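福尔蒂科镇图书馆延长开放时间 夜间阅览区试行至年底

本报讯 福尔蒂科（Fultico）镇图书馆从本月起延长开放时间，闭馆时间由原来的傍晚六点改为晚上十点。二楼东侧阅览室同时改作夜间阅览区，设座位77个，凭借书证即可入座，不另收费。

馆方在入口处张贴的通知写明，延长开放先试行到年底，届时根据到馆人数和运行费用决定是否保留。试行期间，一楼儿童阅览室仍按原时间闭馆，还书箱全天可用，咨询台晚上八点以后不办理新证，补证和挂失照常受理。

这次调整起于今年春天的一次读者意见征集。图书馆在一个月里收回有效问卷857份，意见最集中的一条是“下班以后来不及”。不少填表人住在河对岸的新区，乘公共汽车到馆要40分钟，赶到时往往只剩很短的借阅时间。也有中学生提出，家里地方小，希望晚上有一处安静的座位可以写作业。

馆长尚塔尔·梅利尼克（Chantal Melnyk）介绍，问卷整理完以后，馆里先在6月做了两周的内部试运行，只开放阅览室，不开放书库，目的是看照明、空调和排班能不能跟上。试运行中发现的主要问题是二楼灯光偏暗，靠墙几排座位看小字吃力。月底前电工更换了全部灯管，又在长桌上加装了台灯和插座。

“人手是最难的一项。”梅利尼克说，“白天的班次本来就排得紧，晚上再加一班，每个人一周要多值一个晚上。我们和员工谈了几轮，最后定下来轮班补休，不强制。”

为配合延长开放，镇里批准图书馆新增4个夜班岗位，其中两个为半职。新聘人员已完成培训，负责巡视、上架和咨询。夜间保安由塔多拉（Tadora）公司承担，合同与试行期相同。 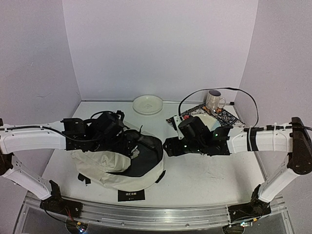
2018年7月 总第857期 第4版

读者对新时间的反应大体不错。在镇卫生站工作的洛伦索·塞凯拉（Lourenço Sequeira）过去多半托家人代借图书，现在可以下班后自己来挑。他常借的是航海史和地方志，这类书大多放在书库里，需要填单调阅。按照试行办法，书库调阅受理到晚上九点，当晚取不到的，次日中午前会放在咨询台，保留三天。

塞凯拉也提了一条意见：末班公共汽车从图书馆门口发车的时间是晚上九点五十分，坐到闭馆的人赶不上。他建议要么把闭馆时间提前一刻钟，要么请公交公司把末班车往后推。馆方表示已就此致函公交公司，目前还没有收到答复。在有结果之前，馆内广播会在晚上九点半提醒需要乘车的读者。

附近居民关心的则是停车。图书馆所在的吉拉德（Girard）街路面较窄，晚间两侧停满住户车辆，再有读者开车前来，转弯处容易堵塞。镇交通科答复说，图书馆后院的员工停车场晚上六点以后对读者开放，从后门小路驶入，街面上原有的住户车位不变。后院入口的指示牌已经装好，小路上的减速带计划在秋季施工时一并完成。

费用方面，延长开放所需的电费、人工和保安支出由镇年度文化预算列支，不动用购书经费。有读者在意见簿上询问今年新书采购是否会因此减少，馆方书面答复说，采购计划没有改动，第三季度的书目已经报出，以小说、少儿读物和实用技术类为主，读者仍可填写荐购单，每证每月限荐五种。

夜间阅览区的几条规定与白天略有不同。阅览区内不接打电话，不进食，可以带有盖的水杯；座位不预约，离座超过半小时的，工作人员可以把物品收到咨询台，让给其他读者。十四岁以下的孩子晚上八点以后须有成年人陪同。小组讨论请使用一楼北侧的两间讨论室，当天在咨询台登记，每次限用两小时，无人排队时可以续用。

原定在二楼东侧阅览室举行的晚间读书会改到一楼报告厅，时间不变。本季读书会的书目已张贴在报告厅门外，参加者不需要报名。语言交换小组和棋类活动仍在北侧讨论室，遇有冲突时以登记先后为准。

图书馆的自助借还机也在这次调整中更换了软件，由福卢沃（Foluvo）公司提供。旧借书证可以继续使用，第一次在新机器上操作时需要重设四位密码。忘记原密码的读者请带身份证件到咨询台办理。馆方提醒，更换软件前一天晚上归还的部分图书可能仍显示为“借出”，如有这种情况，请向工作人员说明，核对书架后即可消除记录，不计逾期。

公共假日的开放时间另行通知。对延长开放有意见的读者可以填写咨询台旁的意见单，也可以投入还书箱右侧的信箱，馆方每周整理一次，答复张贴在入口的公告栏。

（本报记者）

相关消息
吉拉德街路灯检修今起分段进行
镇游泳池暑期票价不变
河岸步道北段重新开放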